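### 4.2 What the budget leaves out

Procurement plans for tabletop manipulation cells tend to treat the arm as the cost and everything else as a rounding error. We doubt this. Of the planning documents we read for the Murnberg and Bredcombe labs, neither had a line for work surfaces, clamps, or spare end-effectors, and both assumed that a cell would be in full use from the first week. The Stivska plan, dated July 21, 2024, did better on small parts but gave no figure for staff time at all.

The pushing cell is the cheapest case to examine, as the tool is a plain rod and the objects are colored plastic blocks on a wooden board (Figure 3). If the estimates fail here, we see little reason to trust them for cells with grippers and force sensing. 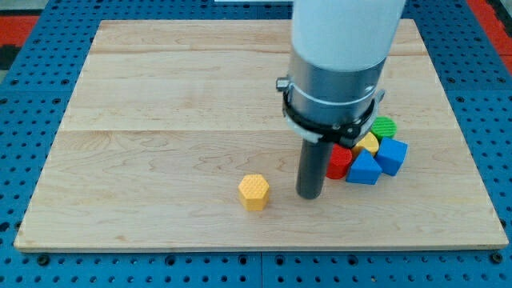 **Figure 3.** Pushing cell with a single rod tool and six blocks, five of them grouped to the right of the rod.

Ebrahimi's planning model puts the break-even point at 1,000 hours of use per arm. The Bredcombe log records 803 hours, and that total includes time when the arm was powered but waiting for someone to reset the blocks. The model counts those hours as productive – a generous reading. Over 100 of them fell in June, when the lab was also rewriting its control software.

We do not claim that the arms were a poor purchase. The records are too thin to say so, and five of the invoices we asked for could not be found. Still, a lab planning a second arm should first show that the one it owns is short of hours. None of the three plans did this, and the vendor quotes attached to them give no help on the point.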